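2 min read

4.2 Voting on small public works

We read the minutes of the town council of Ulik for two terms. In October the council discussed a footpath beside the canal, and 50 residents sent written comments. Most of them asked who will pay for the upkeep - a question the agenda did not include.
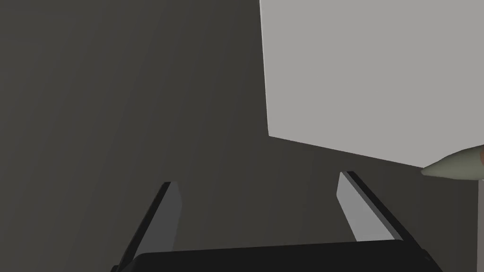
Figure 2. Computer rendering. Credit: Nandi Botha.

The motion failed by two votes. Brabec coded each speech by topic and found that cost was raised more often than safety. The same order appears in the Hivham minutes, although there the path was approved after a shorter debate.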